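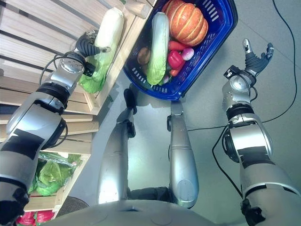
Control & Planning > Grasping

Search this site Go

Left hand closes on napa cabbage fine, then planner won't lift. Says "object in collision with crate". Well yes, its lying on the crate. Using Punell, replans 6 times then quits. Any ideas?
Areti Koutsoukos

Attach the cabbage to the hand in the planning world befor you ask for the lift, then allow contact with the slats for the first 2 cm. 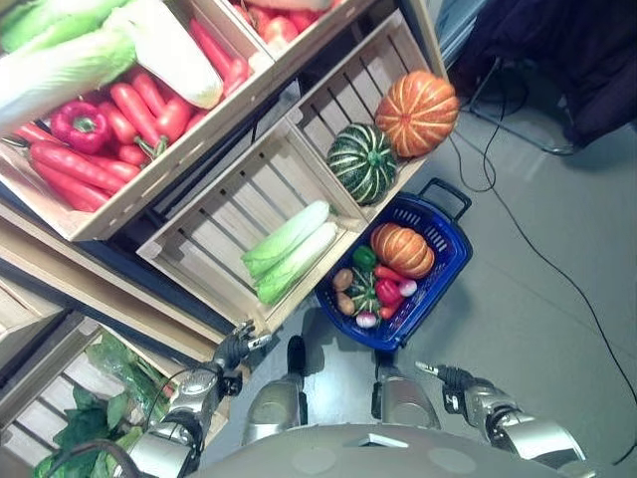

Turn it back on after that or the arm will drag through the rest of the display.
Nyberg

had same, restarted, went away
clivell13

Contact us | © Storero | Back to top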